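Saturday at the Ranari open day

I've been meaning to get out to Soltow since they moved into the old joinery, and my sister finally got sick of me talking about it and put our names down. So off we went, in the rain, with my nephew Tilahun (nine, robot mad, fuelled entirely by sausage rolls) in the back seat asking if the robots would have guns. No, mate. The robots would have crockery.

Ranari do two-armed table-top robots, and a good chunk of the work happens in simulation. I knew that going in, sort of, but I'd pictured graphs. What they had up on the big screen was a little virtual room with a rug and shelves and a toy bin, and a table set with plates.
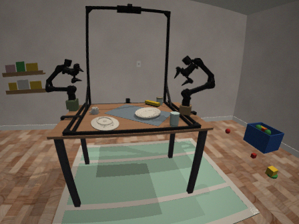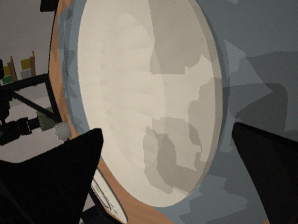
Why all the plates?

That was my first question and I was a bit embarrassed to ask it, but Hawi Teshome, who was running the demo bench, was lovely about it. Plates are horrible, she said. They're flat and low, there's not much to get hold of, and if you come at the rim from the wrong angle you just shove the thing across the table. A cup is a much friendlier object. You put one finger either side and you're in business.

She also pointed at the cloth and pulled a face. Cloth under a plate is its own special misery, apparently, and a plate that sits half on something and half off it is worse again. I have spent twenty-odd years setting tables and never once thought about this.

The second view is the one I kept going back to. You've got the two black fingers coming in from the bottom corners, and the big cream thing between them takes up nearly everything. There's hardly any table left to see! I said it looked like trying to park with your nose on the windscreen and Hawi said yep, that's the job. The software has to make decisions from that sort of view, with the shadows all jaggedy across the surface, and it's no use to it that you or I would say "oh, it's some kind of dish" and move on.

The wide view is much easier on a human brain. I liked the arms straight away, with their elbows stuck out either side like somebody about to carve a roast. Tilahun wanted to know who'd left the toys out on the floor. (He has never in his life noticed toys on a floor at home.)

Having a go

They let the public drive! I hadn't expected that. There was a pair of handles clamped to a desk, and whatever you did with the handles, the simulated arms did on the screen. You got 4 minutes each on a kitchen timer, and there was a proper queue by eleven.

My sister went first and picked up the cup on her second try, because she is like that. I went for a plate. I closed the fingers on nothing, twice, then caught the rim and flipped it clean off the table and onto the rug, to a big cheer from the queue. The great thing about a simulated plate is that somebody presses a key and it's back where it started. Hawi told me the room gets reset 200 times on a normal working day, and on a bad Monday it can be a lot more.

What surprised me most was how hard it is to judge depth. On the wide view I was sure I was right over the plate. Switching to the close view I was miles off, then I overcorrected, then I forgot which hand was which. Anyone who has tried to reverse a trailer will know the feeling. Tilahun, of course, was good at it. He worked out that if you use one gripper to stop the plate sliding you can bring the other one in from the side, and the two engineers behind him went a bit quiet and one of them wrote something down. He has mentioned this at every meal since.

The talk in the back room

At one o'clock Ayana Mekonnen gave a short talk on why they bother making the room look lived in. I'd assumed the rug and the shelves with the coloured boxes were just someone having fun. Nope, they're on purpose. If you only ever practise over a bare table in a blank white space, the software gets very comfortable with bare tables in blank white spaces, and then it meets a real kitchen and has a fit. So they shuffle things about. They have 2000 versions of the room, with different colours and different lighting and different bits and bobs on the table, and she flicked through a bunch of them so fast it was like one of those flip books.

She was pretty upfront about the gap as well. Something that behaves in the simulation can still fall over when you move it to the real bench, and cloth is the worst offender, as real cloth bunches and drags in ways that are expensive to fake. Somebody asked when we'd have one clearing the table at home and she laughed and said to keep training the children.

There was a bit about a test called the Wultton that I only half followed. I think it's their in-house table-clearing run, where you have to deal with 150 layouts in a row without a human stepping in. They haven't cracked it yet. I'd have liked more on that and fewer slides about funding, but fair enough, they've got a roof to pay for.

Practical stuff if you're going

Park on the gravel side, the street out front is permit only and they do check. The coffee cart is cash. The upstairs gallery has the real arms behind a rail and they were switched off when we went up, so don't race up there first like we did. Stay at the screens downstairs and get in the queue early. Kids are welcome on the handles if they can reach, and there was a milk crate for the ones who couldn't.

Next one's in October and I've already put us down. I want another crack at that plate.

3 comments

Marg in the hills
Loved this! My hubby went to the last one and came home wanting to build a pair of arms in the shed. We still don't have shelves in the laundry. Did they have the handles in both sizes or just the big ones?

dusty_spanner
The depth thing gets everybody. Try looking at the shadows under the fingers instead of the fingers themselves, helped me heaps. Also the coffee cart took card when I was there, might have been a dodgy reader on the day.

Jo
@Marg just the one size that I saw, and they were a bit chunky for my hands. @dusty_spanner noted re the shadows, will report back in October. Tilahun says he didn't need the tip.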